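Gustico gets a proper update at last

If you run a small news or community site, you've probably bumped into Gustico, the WordPress theme from the little Furnero studio. I've had it on my own site for 14 months and I'm pretty fond of it, so I was chuffed to see version 23 land this April (they number them in a way only they understand).

The big change is the front page. You can now drag the lead story, the sidebar and the ad slots wherever you like, and the colours finally carry over to the mobile menu. Hooray!

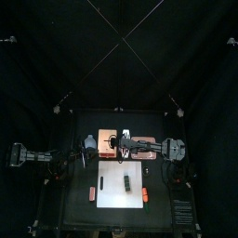
What's new under the bonnet

There are 31 fixes in the changelog, and the one I was hanging out for is the comment form, which used to eat my readers' paragraphs. Alaric Greenberg, the lead developer, told me ticket 1621 had been open longer than he cared to admit. It's closed now, and my comments look lovely again.

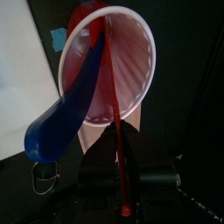 He also said the old Pluvivix slider is gone. I won't miss it, but if your homepage relies on it you'll want to swap in the new carousel before you hit update, or you'll end up with a big blank gap at the top.

The Gunawardena font pack is still a paid extra, which is a bit cheeky. 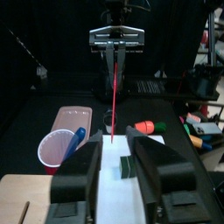
Updating took me as long as a cup of tea, and my widgets all stayed put. Do take a backup first, though, especially if you've customised the footer. The free version gets the same fixes, minus the ad slots, and it's in the dashboard now.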